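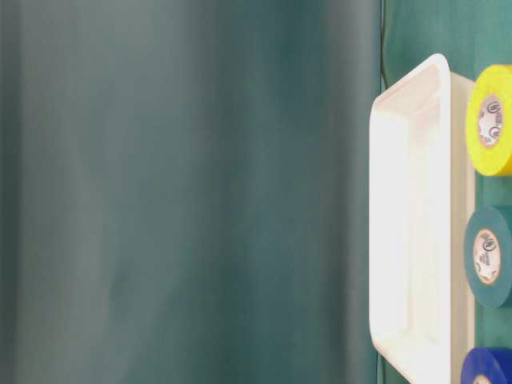 Laleo cell 2, camera position

e_beddoe
The fixed camera on cell 2 requires re-seating after 111 cycles. Kindly confirm the bracket setting - the Clomley sheet gives 15 degrees.

harries_maint
That sheet is superseded. Set the bracket by the tray rim, then lock it.

e_beddoe
I must disagree. The rim moves whenever the tray is changed.

brerkitz77
Agreed with Efa. Please use the bench datum and log the change.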